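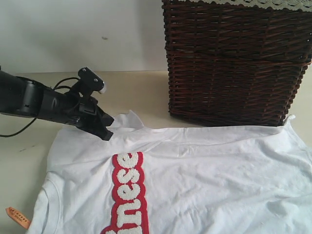
White tee with the red patch on the folding table, wicker basket alongside.

Hi everyone at Anderon, and thanks for being patient while I got this together. It's been a busy stretch in the sorting room and I kept putting off the writing part, which I know is the bit you need! This covers everything since the last report in the spring, up to the end of April.

The big number first. We've put 392 garments through the folding table this period, nearly all of them T-shirts and kids' tops, and they've gone out to the Tradari shelf and to the Lumbantobing Street drop-in. Last time I wrote I was fretting that we'd never clear the backlog in the hallway. It's cleared. You can walk to the back door without turning sideways, and I've enjoyed that more than I expected to.

The table is the main thing your money paid for, so a bit about how it's going. The old one was too narrow and too low, and a grown-up's shirt hung off both ends. On this one you can spread a tee out completely and still have room for a basket beside it. The pale top is good for checking colours, not so good for white shirts — you have to look twice for marks — so we now do the whites in the morning when the light from the window is better. I'd like a darker cloth to lay over it for those and I'll find one out of petty cash.

Shirts with patches and lettering have been the fiddly ones. Anything with that raised, fuzzy sort of lettering down the front doesn't like being creased through the middle, so we've changed the fold. Sides in first, sleeves back, then up from the hem in thirds so the lettering ends up on the outside and mostly flat. It takes a bit longer but people can see what they're getting on the shelf, and they don't unfold the whole pile looking. Plain tees still get the quick fold.

Collars are my own hobby horse, sorry. If the neckline is stretched or the ribbing has gone wavy, the shirt goes in the rag bag no matter how nice the rest of it is. We pulled 33 on that basis (not included in the number up top). A few of them hurt.

The wicker baskets were a donation and they've been handy, though I have one complaint. A shirt corner gets caught at the base of a basket when you're spreading things out and then you fold it crooked and have to start again. I've asked people to push the basket right to the far side before they begin. Some do.

What hasn't gone so well: the labels. We bought the Graline size stickers as planned and they don't hold on anything with a bit of stretch in it. Two packs are still unopened and I'll see if the shop will take them back. For now we're pinning paper tags on each pile and leaving the single shirts bare, so the sizes are right by the pile but not by the piece. I'd call that half done.

Money is on the sheet I sent separately. We're under on supplies and slightly over on laundry — more came in needing a wash than I'd budgeted for, especially the white things. I'd like to move the leftover from supplies across if you're happy with that. Just a yes by email is fine.

For the next stretch I want to get four things moving: sort the labels, get that dark cloth, put up a second shelf for the folded piles, and open on Tuesday evenings for people who work days. The shelf is the only one that costs much and I've got a quote coming.

You're welcome to drop by any time we're open, and if you come in the morning I'll hand you a pile of whites.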